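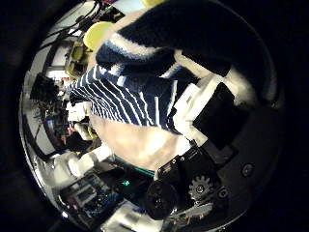 Friday, bench notes

Cables first. Pulled the black ones out of the tangle, coiled the short ones, taped labels on both ends. Box 721 is full now – start a new one, don't squeeze more in.

Small electronics stay out til Judit Takács has looked at them. Loose red and orange bits go in the lidded tray, NOT the drawer.

Ordered 200 cable ties from Drastov, should last to summer. Still missing 2 tray lids, check Patcombe shelf.

To do: wipe bench, find teh label tape.

Print this entry | E-mail this entry

Comments (2)

Judit: lids are on my desk, sorry
Szűcs: tape was in my coat

Contact Zutumano workshop | Back to top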